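The Town Channel That Kept Its Tape Room
Video & Community, 27/08/2024

Funthorpe Community Television went on the cable system with one studio camera, a borrowed switcher and a character generator that could show two lines of text. The studio was the back half of a former shoe store. The front half was the tape room, and it still is.

Most small public access channels got rid of their tape decks years ago. Funthorpe kept four of them running, and for the past two years the station has been using them to copy its whole library to hard drives. The shelves hold 2000 cassettes. So far 892 have been transferred, checked and given a catalog entry.

The library is a mix of formats. The oldest shows are on three-quarter-inch U-matic. After that comes a long run of S-VHS, which the station used for almost everything shot outside the studio: parades, school concerts, zoning hearings, high school wrestling. The last few shelves are MiniDV. The MiniDV tapes were expected to be the easy part. Several have dropouts every few seconds, while U-matic tapes twice their age play from start to finish.

The work goes slowly, as tape has to be played in real time. An hour of council meeting takes an hour to copy, plus the time to clean the heads, set the levels and watch the first few minutes for trouble. Some of the U-matic stock has gone sticky and has to be baked at low heat before it will run past the heads at all. The station sends those tapes out to Barros, a transfer house two counties over, in boxes of 50.
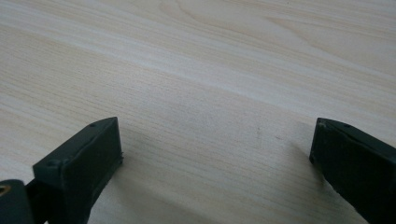 Everything else is done in house. Each deck feeds a time base corrector, then a converter, then a computer that writes two files. One is a large preservation copy that stays on the drives. The other is a smaller one for viewing. The station tried making only the small files at first, to save on storage, and went back and redid the first month of tapes after seeing how the titles looked on a big screen.

Cataloging was harder to settle. The cassette labels were written by many hands over many years, and a good number say only "meeting" or "game 2." The station uses a database called Jevo, set up with a short form: title, date if known, format, running time, places, and a line or two on what happens. An early version of the form had three times as many boxes. People stopped filling it in by the second week, so it was cut down.

Dates are often worked out from what was recorded. A storefront sign, a campaign poster or the score of a basketball game can place a tape within a season. When that fails, the entry gives a decade and leaves it there.

Rights are another matter. Council meetings and parades can go online with little fuss. Shows made by residents belong to the residents, under the agreement they signed when they took the camera class. The station writes to each producer before posting anything, and to the family where the producer has died. Programs with commercial music behind them are held back and can be watched at the station by appointment.

The neighboring town of Damley had its own channel until the studio closed. Its tapes, 1000 of them, spent several winters in a school basement before Funthorpe agreed to take them. They are shelved separately, and work on them has not started. A first look found mold on the bottom two rows of boxes, and those are now sealed in plastic bags in a different room.

Spare parts are the main worry. Belts and pinch rollers can still be bought. Video heads for the U-matic machines mostly can't, so the station picks up dead decks when it hears of one and strips them. Two are under the bench now, waiting to be opened.

Viewing copies are posted in small batches on the station's site. The August batch is made up of summer band concerts and the opening of the new fire station, in two parts, with the sound missing from the first nine minutes of part one.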